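Setting Up and Using Your Plate Rack
Bumow Kitchen Series, Section 3

Before you begin

Read this section through once before placing the rack. Setup takes only a few minutes and needs no tools. Keep the guide with your other kitchen papers, along with the receipt. The part number for the rack is 749, and you will need it if you contact Gekbridge customer service about a replacement.

The rack is made to hold plates on edge while they drain and between uses. It is not made for pots, cutting boards, or anything with a handle that reaches over the next slot.

3.1 Choosing a place

1. Pick a level section of counter or tabletop. If the rack rocks when you press on either end, move it.

2. Leave space on the loading side. You should be able to bring a plate straight in from the front without reaching over other items.

3. Keep the rack away from the stove. Heat from a burner or an open oven door can warp plastic.

4. Wipe the surface and let it dry before you set the rack down. Grit under the base will scratch many countertops.

5. Set the rack down with the base flat and the dividers pointing up. If you need to change its position, lift it. Don't drag it.

CAUTION: Do not place the rack on top of a cooktop, a radiator, or a dishwasher vent, even when these are turned off.

A rack can stand anywhere on the counter, but most people find it easiest to keep one plate in place while they decide. A loaded rack takes up more height than an empty one, and a cabinet door that clears the rack may not clear the plate.
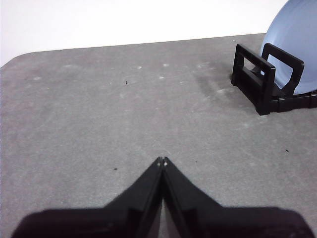 Can the rack stay out all the time, or should it be put away after each use?
Leaving it out is fine. Rinse it once a week and dry the counter underneath, and it can stay where it is. If you store it in a cabinet, make sure it is fully dry first.

3.2 Loading plates

1. Rinse each plate and let the extra water run off over the sink.

2. Hold the plate by the rim, with your thumb on the front and your fingers behind it.

3. Lower the plate straight down between two dividers until it touches the base. Do not push it in from an angle.

4. Let go slowly. The plate should lean lightly against one divider.

5. Load the largest plates first and work toward the smaller ones. Leave an open slot beside any plate with a deep rim.

Note: Plates should all lean the same way. When two plates lean toward each other, their rims touch and the wet faces dry slowly.

Cups, tumblers, and small bowls belong beside the rack on a towel or a mat. They do not fit the slots, and a cup hung over a divider can pull the rack forward when it is picked up. Set them down far enough away that you won't knock them when you reach for a plate. The same goes for plates waiting their turn — lay them flat next to the rack and pick them up one at a time.

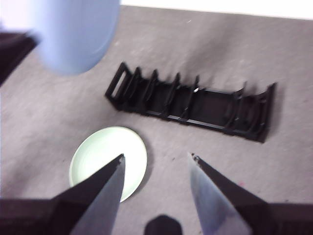 Stacking the waiting plates is also acceptable if they are cool and free of food. Keep the stack low, and put the plate you want to load last at the bottom. A tall stack next to a wet rack tends to slide, especially on a smooth counter.

6. When the rack is loaded, press gently on the counter at each side. If the plates rattle, one of them is not sitting on the base. Lift it and lower it again.

CAUTION: Do not force a plate that feels tight. Thick stoneware may be too wide for a single slot. Forcing it can crack a divider or chip the glaze.

3.3 Walls, outlets, and splashes

Standing the rack at the back of the counter keeps the front clear for work. Before you do this, look at what is on the wall behind it and above it. Water thrown off a plate can travel farther than you expect.

1. Leave a finger's width between the rack and the wall so air can move behind the plates.

2. Check that no cord hangs where a plate will pass.

3. Shake plates over the sink, never over the rack.

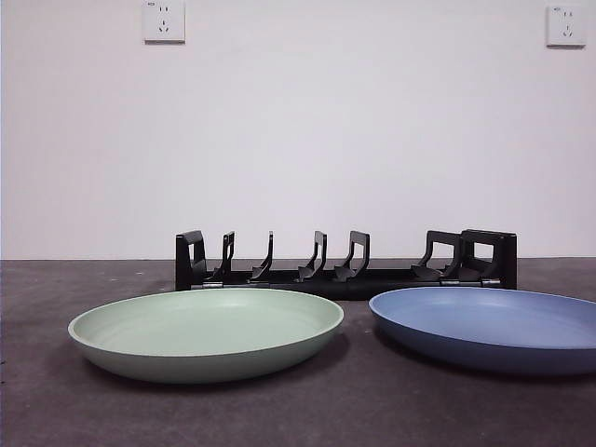
Moisture on a painted wall should be wiped off the same day. Look low on the wall first, where drips collect at the joint with the counter. Outlets need more care. A pair mounted high on the wall, well above the dividers, is easier to keep clear of splashes than outlets set just over the counter, but you should still load wet plates with a slow, downward motion. If your only free spot has an outlet close to rack height, choose another place for wet plates and use that spot for dry ones.

CAUTION: If water gets on or into an outlet, do not touch the outlet or anything plugged into it. Switch off the power at the breaker and call an electrician.

3.4 Unloading

1. Dry your hands.

2. Start at one end and take the plates out in order.

3. Lift each plate straight up until it clears the dividers, then move it toward you.

4. Check the lower rim for water. The part that rests on the base dries last.

5. Once the rack is empty, look down the row of dividers. Any that is cracked or loose should not be used. Leave the slots on both sides of it open until you have a replacement.

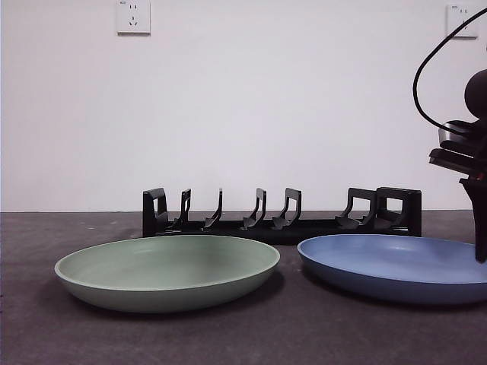

Figure 3-4. Rack with all slots empty.

3.5 Cleaning the rack

1. Carry the rack to the sink with both hands, holding it by the ends.

2. Wash with warm water and dish soap. Use a soft brush between the dividers and along the base.

3. For hard water marks, wipe with a cloth dampened with white vinegar. Wait five minutes and rinse well.

4. Turn the rack upside down on a towel until it is dry.

Do not use steel wool, scouring powder, or bleach — they dull the surface, and food residue sticks to a dull surface more easily.

To order a replacement, write to Parveen Ghauri at the Gekbridge parts desk. Include the part number and a short note on what is damaged.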